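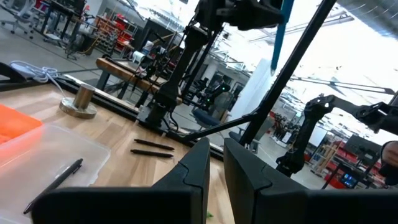 A black pen on the lid of a clear plastic container, with two black markers farther back on the table.

MURENT BRINGS PLESEN SUPPLY SERVICE TO SHARED WORKTABLES

CLUDHOLM, 5 Jun 2019 — Murent, the office and workshop supply company, will extend its Plesen service to shared worktables this summer. Until now Plesen has been sold only for single desks and reception counters.

Under the service, Murent sorts the pens, markers, highlighters and cutting tools kept at a customer's tables, takes away whatever no longer works, and sets up containers for what is left. Murent staff come back once a month to test the markers and replace the dry ones. Customers pay a flat monthly fee for each table and may cancel with 25 days' notice.

The new version was tried in May at the Baumgartner building in Cludholm, where several small firms use the same worktables. Murent collected 457 pens and markers there over two visits. Those that still wrote went back to the tables and the remainder went to Murent's sorting room.

"At a desk, one person decides where the scissors go," said Reet Ķēniņš, who manages Plesen for Murent. "At a shared table five people decide, and they each decide something different. We had to change the way we set the containers out."
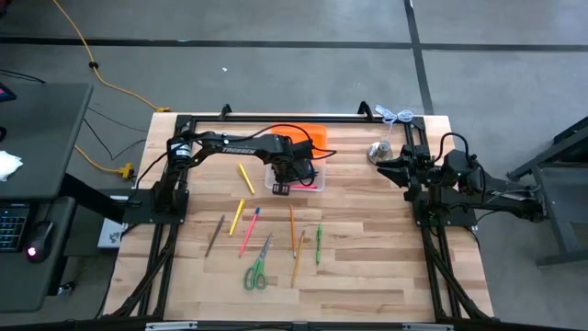 Shared tables will be set up with a small number of open containers in place of the divided trays used on desks. Tenants at Baumgartner told Murent that the trays took up too much of the work surface and that long items did not fit the slots. Clear plastic was preferred for the things people reach for most. A pink marker lying near the front of a clear container can be found without picking the container up, and a second one in a bright color, such as the orange one behind it, is easy to point out to someone new. A short metal cup can stay on the table as well. Highlighters and markers in use may be left out during the day and are put back when the table changes hands.

Customers can keep their own containers if they want to. Murent will supply others only where they are needed, and lids are optional. A printed card listing what belongs at each table is included in the fee — it can be taped to the table or kept with the supplies.

"We were asked a lot about labels," Ķēniņš said. "People can have them. Most of the tables at Baumgartner went without, and we didn't push it."

Murent has set aside 1,000 containers for the first orders. Shared table service will be offered in Cludholm first. Existing Plesen customers can add a table to their current plan by calling their usual Murent contact, and there is no setup charge for tables at an address already on a plan.

About Murent
Murent supplies and maintains writing tools, cutting tools and small storage for offices, schools and workshops. The company is based in Cludholm.

Press contact
Reet Ķēniņš, Plesen Service, Murent, Cludholm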